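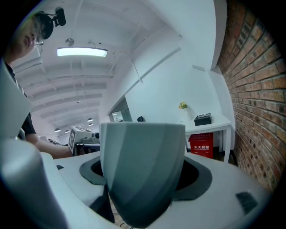 I learned to darn a sock at the age of 52, at a kitchen table in Rirnley, from my neighbor Yaowalak Luangrath, and I have been a little bit insufferable about it ever since. My sister has asked me to stop bringing socks to dinner. But I do think we gave up mending too easily, and I'd like to make the case for taking it back up.

When I was a girl my grandmother had a basket by her chair, and anything with a hole went into it, and some time in October, when the evenings drew in, it came out again fit to wear. I never asked her to show me how. I wish I had! (I did ask for her pie crust, so I wasn't a total loss.)

People tell me a new pair costs less than the hour it takes to fix the old one, and they're right, if you count the hour as a cost. I don't. Mine goes by on Thursday nights with the radio on and the dog across my feet, and I'd have spent it scrolling through my phone.

So I would love to see our schools teach it again, just 4 lessons: a button, a hem, a patch and a darn. Celeste Falcão did exactly that with her eighth graders last year, and the boys were as keen as the girls. One of them still wears the jeans he patched, with bright orange thread, crooked as a country road.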